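3.2 Garment preparation on soft surfaces

Household folding instructions usually assume a table. In the homes visited for the Beltness study most shirts were folded on a bed, and the surface affects how the cloth behaves. A long-sleeved shirt spread over a mattress keeps its creases until the collar is raised and the front drawn straight (Figure 2). 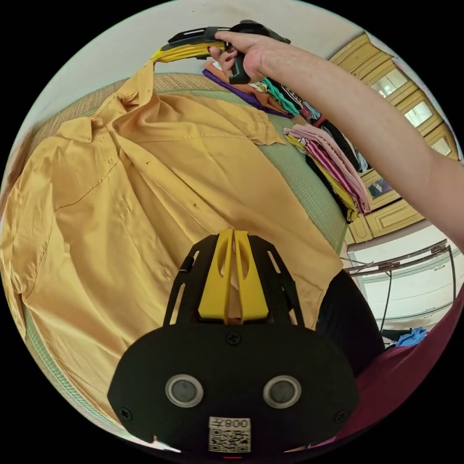
Lifting at the collar loads the yoke and placket evenly, whereas lifting at one shoulder twists the body and moves the far sleeve under the hem. We therefore treated the collar as the reference point for all button-front garments. Sleeves were left where they fell and corrected in a separate step.

Creases that remained after spreading were graded on the 4-point Randemley scale -- shoulders and lower half separately -- with the shirt face up and the collar lying open.

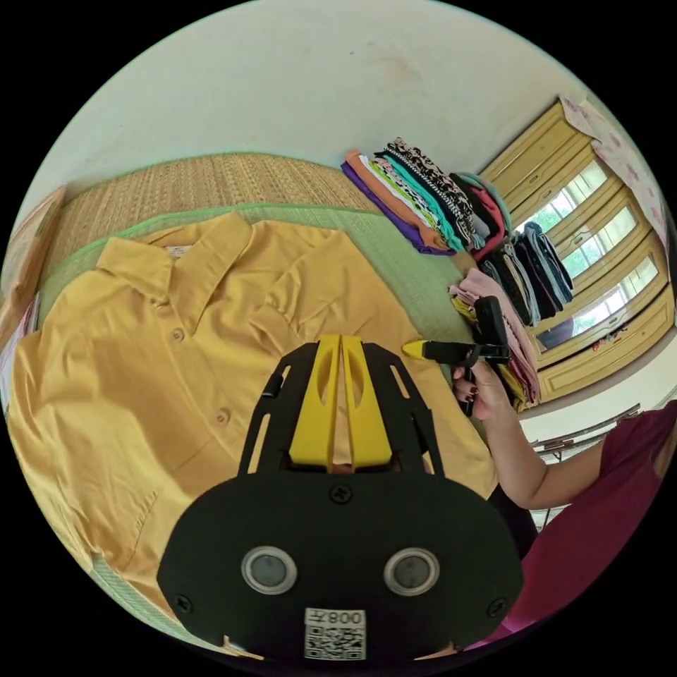 Eilidh Tosh, commenting on an earlier draft, objected that a straw mat grips cotton more than a bare sheet does, and that grades from the two surfaces should not be pooled. We accept the point. Grades are reported by surface in Section 4, and the pooled values circulated in October have been withdrawn.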